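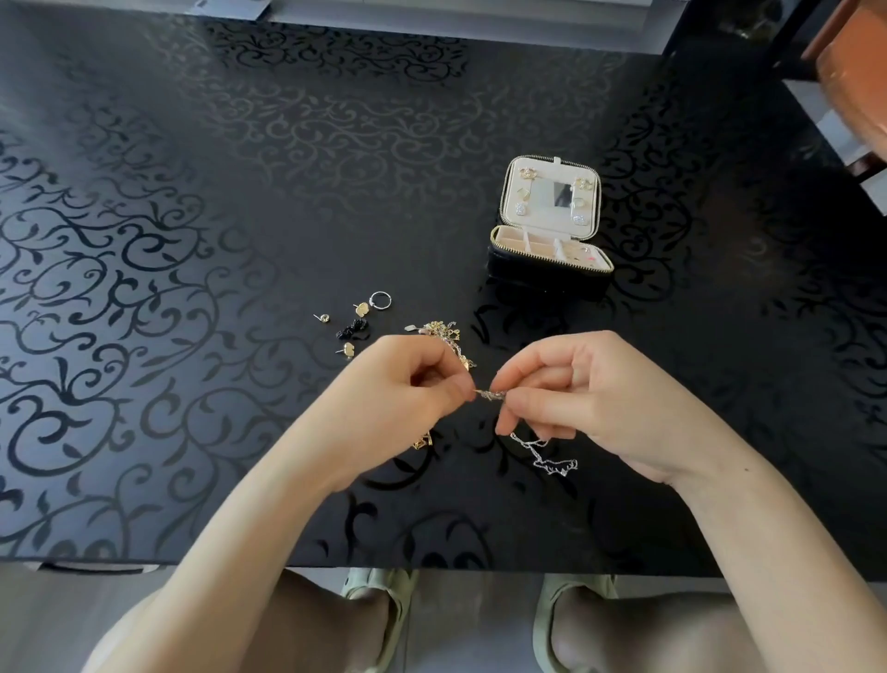

Homestead inspection – Watness block, house yard and sheds
May 25, 2019
Checked by: Charalambos Antoniadis

1. Boundary fence, road side. Pass. Wire tension even. Post 152 replaced in January and still firm.

2. Boundary fence, creek side. Fail. Two battens broken near the Butt line. Keep the goats out of this paddock until repaired.

3. Electric fence unit. Pass. Earth stake tight, leads clear of grass.

4. Chicken house. Pass with comment. Latch works but needs a second hand to close it. Plane the door edge.

5. Woodshed. Pass. Stack no higher than the rail. Axe and splitter hung up, covers on.

6. Ladders. One fail. The short ladder has a split stile – tagged, not to be used. Long ladder sound.

7. Fuel store. Pass with comment. Cans labeled and capped. Extinguisher gauge in the green, but the bracket is missing a screw.

8. Water tank. Pass. Lid locked, overflow screen clean.

9. Kitchen stove and flue. Not checked. Stove was lit. Do this on the next cold morning before lighting.

10. Smoke alarms. Three tested, all sounded. Hall unit chirps – new battery needed.

11. Driveway and school bus stop. Pass with comment. Sight line toward Barton is blocked by flax. Cut back before term starts.

Open items: 2, 4, 6, 7, 9, 10, 11. Screws and batteries are in the Timeck drawer.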